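Bomivholm night shelter adds beds for the winter

The city's overnight shelter on Hamada Street has opened its second floor, bringing total capacity from 59 to 102 beds. The 43 new places are divided between two dormitories, one for women and one for men, with a separate entrance to each.

Work on the floor began in the spring and was paid for from the city's housing budget. The contractor, Standeo, replaced the stairwell doors, the wiring and the hot water system. A fire inspection was completed in December and the occupancy permit was issued the same week.

Intake runs from 7 p.m. Residents may stay until morning and can store one bag per person in the ground floor lockers. Referrals from the district hospital and from the Trerkamus day center are handled first – walk-ins are placed after that, in order of arrival.

Staffing has been raised to match. Each night shift now includes a nurse, and a benefits clerk is on site two mornings a week to process identity papers and rent support claims. Last winter the shelter turned people away on more than seven nights.
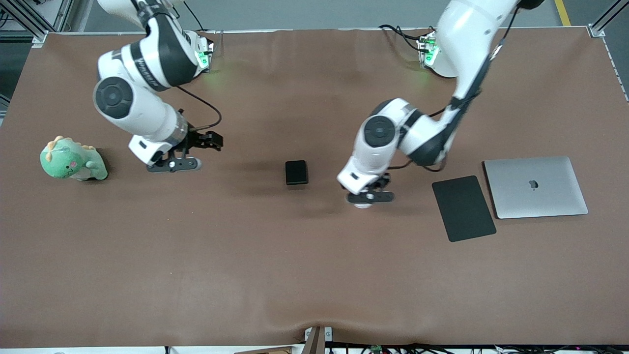
Newsletter Editor
City Social Services Desk, Bomivholm
25th December

The city will review bed use at the end of the cold season. If the upper floor is less than half full, one dormitory will close until fall and its staff will move to street outreach. Meal service hours remain unchanged.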